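# One more before bed: my year with Gisader

I started on a wet evening in February, with a cold, a blanket and a plate of toast, and I only meant to watch one. You'll have heard that before from people who talk about box sets, and I'm sorry to be the next in line, but it was one episode of a soap I hadn't thought about since I was at school. Kelletti had just put the whole thing up. All of it! 1,196 episodes of Gisader, from the ferry arriving in the fog to the ferry leaving in the sunshine, with every wedding, every flood and every slammed pub door in between.

If you didn't grow up with it, Gisader was a teatime soap that went out twice a week and was set in a small harbour town of the same name. It had a pub, a vet's, a boatyard, a chip shop that changed hands more often than seemed legal, and the Hotel Atallah up on the hill, where the rich family lived and where all the really wicked things were done. My mum had it on while she cooked. I watched it upside down from the sofa with my feet up the wall, mostly waiting for it to finish, and I could still sing you the theme tune, including the wobbly bit on the clarinet.

So that was the plan. One episode, have a laugh at the jumpers, go to bed. I watched six.

## The first hundred are hard going

I should be fair about this because people have asked me if they ought to try it. The early ones are slow. There's a storyline about a harbour wall that goes on for most of a series, and you'd think a harbour wall would fall down at some point to reward you, but no, there's a meeting and they get a grant. The actors haven't settled. The vet has a completely different accent for two episodes and then it's never mentioned again. Half the town seems to be played by the same man in different hats.

And yet I was hooked, and I think it was the pace that did it. I'd come off the back of Multska, which everyone at work had been raving about, and which is very good and very dark and made me feel as if I was revising for something. Every shot in Multska means something. There's a lamp in the first episode that turns out to matter in the last, and if you go and put the kettle on you've missed the lamp. You can put the kettle on during Gisader. You can put the kettle on, empty the dishwasher and have a short phone call, and when you come back the two sisters from the boatyard will still be having the same row in the same kitchen, and one of them will very kindly say what it's about.

I'd forgotten that telly used to do this for you. Characters come into a room and say, "After what you did at the christening?" and there you are, all caught up. It was made for people who missed a week because of parents' evening. Nobody in Multska would dream of telling me what happened at the christening. I'd have to work it out from a shoe.

## The Atallah years

Somewhere past the three-hundredth episode the budget must have gone up, because suddenly the hotel has a proper staircase. Before that people only ever walked out of shot and we heard footsteps. Now there's this huge curving thing with a red carpet, and my goodness they get their money's worth out of it. People are proposed to on it. People faint on it. The hotel's owner, the best villain I've ever seen on a teatime programme, comes down it in a series of dressing gowns to find out who's been at the safe.

I loved her. I loved her so much that I started saving the Atallah episodes for the weekend, when I could give them my full attention and a decent biscuit. She poisons nobody, she shoots nobody, it's all done with paperwork. She buys the chip shop's lease. She has a footpath moved. There's an entire month of television in which the great threat hanging over the town is that she might object to a planning application, and I was on the edge of my seat for it, I really was.

My husband held out until this point. He'd been sitting at the other end of the sofa with his crossword, asking now and then who that was and being told. Then one night I nodded off, and when I woke up he'd let the next one play, and the one after that. "I needed to know about the footpath," he said.

We made rules after that. No watching ahead. No looking anything up online. No more than two on a work night, which lasted until the Christmas where the hotel burns down (it's all right, they rebuild it with the same staircase).

## What you notice when you watch it all in a lump

You notice the haircuts, obviously. You also notice the children. There's a baby born in the back room of the pub very early on, and we saw that baby go to nursery, lose its front teeth, fall off the harbour wall (finally, a use for it) and turn into a surly teenager with a moped. On the telly it took years. On our sofa it took from the end of winter to the start of the summer holidays, and I got quite tearful about the moped.

You notice the jobs the writers plainly forgot. A woman opens a flower shop with a great fuss and a ribbon, and the shop is never seen again, though she carries on talking about how busy she is. There's a dog that's alive for far too long.

And you notice when someone's going to leave. It's always the same: they get a lovely scene out of nowhere. A character who's done nothing but pull pints and pass on messages is suddenly sitting by the water at dusk talking about her father, and the pair of us would look at each other and say, "Oh no, she's off." We were right every time but one, and that one turned out to be a twin.

What I hadn't expected was how much I'd like the fillers, the episodes where nothing's on fire. There's one that is just a quiz night. It's 20 minutes of people getting questions wrong and being rude about the sandwiches, and I've watched it again since, which I can't say of any of the explosions.

## It's not just me

I mentioned all this in my column back in June, only in passing, and I've never had a postbag like it. I thought I was the one person in the country still worrying about the hotel's drains. I was very wrong.
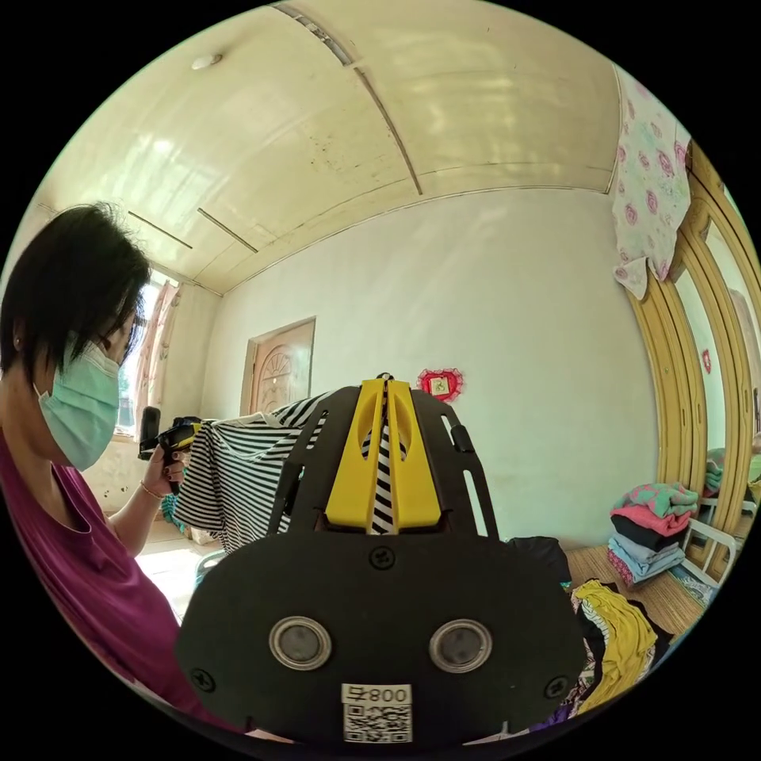 One reader wrote to say that I'd been far too easy on the later episodes, and that the whole thing should have stopped at the hotel fire. She had watched it all the first time round, she said, and had given it up in a temper when they brought back the brother from Canada with a new face and expected everyone to go along with it. She'd gone back on Kelletti to see if she had been unfair, and had decided she hadn't. She did want it known that the quiz night was a masterpiece.

I've thought about her letter a lot, mainly while watching the brother from Canada. She's got a point. Those last couple of hundred are patchy. They tried stretching it to 30 minutes and you can feel the stretch, with a great many shots of gulls. There's a storyline about buried treasure I'd sooner not discuss. The pub gets done up and it looks like an airport.

But I'd stick up for the final week against anybody. They bring back as many of the old faces as they could get, and they're sensible enough to give them ordinary things to do. The sisters from the boatyard have their row one more time. The hotel's owner comes down the stairs in a coat, for once, and hands over the deeds to the footpath. The clarinet does its wobbly bit very slowly.

We finished it in the second week of January, later than we should have been up, and neither of us went to bed straight away. My husband said we could always try Multska. I said he'd have to concentrate on the lamp. He thought about that for a bit, and then asked whether Kelletti had the Christmas specials listed separately, because he was fairly sure we'd missed one.

We had missed one, and there's a donkey in it.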